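Building Services Bulletin
February 2022

Furniture refinishing: change of topcoat and revised cure times

Residents of the Lauritsen and Woton buildings who have put in a refinishing request should read this item before moving anything back onto a treated surface. The shop has stopped using the solvent-based topcoat it has used on painted case goods and has moved to a two-part waterborne product. Application is similar. Cure behavior is different, and most of the complaints received since October trace back to that difference.

The old coating dried by evaporation and was close to full hardness within two days. The waterborne coating dries to the touch in under an hour and then continues to crosslink for up to 23 days at normal room temperature. During that period the film feels finished but can still be marked by sustained pressure. Lamps with rubber feet, stacked books and potted plants are the usual causes. Rubber and soft vinyl are a separate problem: plasticizer moves out of the foot and into the film, leaving a tacky ring that does not polish out. Felt pads are available at the front desk in both buildings.

Room conditions matter more than they did before. The shop tests were run at 19 degrees Celsius with the windows closed. Units on the north side of Woton run cooler in winter, and the cure there should be assumed to take the full period. Setting a space heater next to a freshly coated piece is not recommended. It skins the surface and traps water underneath, which shows later as a milky haze.

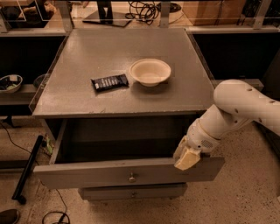 Gray painted nightstand, upper drawer open. Light scuffs on the top.

Scuffs on a flat finish fall into two groups. Transfer marks sit on top of the film and come off with a damp microfiber cloth and a drop of dish soap. Burnish marks are areas where the flat sheen has been rubbed smoother than the surface next to it, and no cleaner will remove them. Please do not use melamine sponges, which are a fine abrasive and turn the first kind of mark into the second. If burnishing is widespread, the top is scuff-sanded and recoated. Sides and drawer fronts are normally left alone.

Surface prep has also been revised. Previously painted tops are now cleaned with Branovska degreaser, rinsed twice, and sanded with 320 grit before coating. Bare wood still starts at 180. The 800 grit pads are used between coats only and are not issued to residents, as several were returned clogged with paste wax. Wax of any kind must be declared on the request form. Waterborne coatings crawl over it, and the piece then has to be stripped.

Drawers should be emptied before pickup. Runners are checked and rubbed with paraffin at no charge. Broken runners are replaced from the Ukance stock on hand, and if the part is not in stock the piece comes back with the old one fitted and a tag on the drawer.

Request forms go to Vasco Amaral, Room 123, Lauritsen. Forms without a unit number are returned.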